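I painted my back room green in November, and I have been meaning to write up the paint ever since, so let's do it! The stuff is Dralletti wall matte, in the green they call Tveit (no idea how you say it, the guy at the counter and I both just pointed at the chip). I also bought the Ullex roller kit on the same trip, and I have feelings about that too.

First the color, because that's what everybody asks me. On the chip it looked almost gray and I nearly put it back. On the wall it's properly green, a lot greener than I'd braced for, and for one evening I sat on the stepladder eating crackers and wondering if I'd made a terrible mistake. By breakfast I loved it. It's a different color at 7 in the morning than it is under the ceiling light, so please, please get the sample pot and live with it over a weekend before you commit. I didn't, and I got lucky.

Coverage is good, with a catch. I was going over old builder's beige and the first coat looked awful, streaky and thin, like I'd watered it down. Second coat fixed nearly all of it. I did a third pass up by the ceiling where I'd been stingy, and I still had enough left in the can for touch-ups. The smell is mild and went away overnight with a window open. It does splatter if you roll fast (ask my socks).

I kept the green to part of the room and left the rest a pale gray-white, and that's the bit I'm happiest with. All green would have been a cave in there. The pale wall picks up a little blue toward the top, which I didn't plan and now wouldn't change.
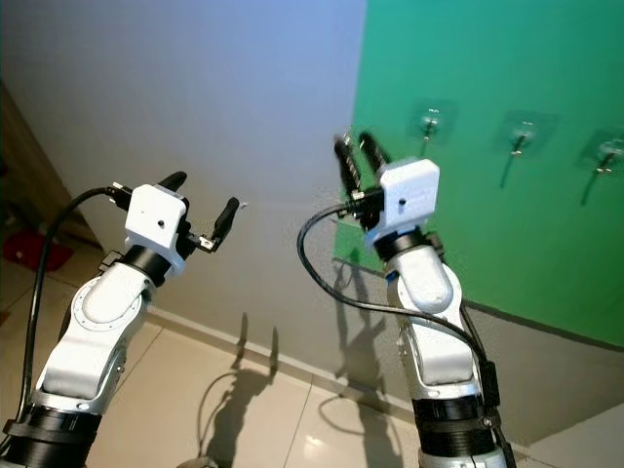

Ragnvald Lindqvist wrote in to say he used the same green in his hallway and had trouble with scuffs: every bag and coat sleeve left a shiny mark, and wiping made it shinier. He ended up redoing the lower half in the Drerkar eggshell, tinted to match, and says it's held up fine through a whole winter of boots. Fair point! I haven't had that problem, but mine isn't a wall people brush past with groceries. If yours is, go eggshell.

Now the roller kit. The Ullex frame is great, nice weight, spins without squeaking, and the handle takes a regular extension pole. The sleeves that come with it are junk. Mine shed fuzz into the first coat and I spent half an hour picking it off with tweezers like a crazy person. Buy a decent sleeve separately and the kit is worth having. The tray is flimsy when it's full, so don't try to carry it up a ladder. The little angled brush in the box surprised me, though. It cut a cleaner line than my good one.

I paid 98 dollars for the paint and kit together, and I'd buy the paint again tomorrow. The front bedroom is next, probably in something warmer, and I'm getting the sample pot this time.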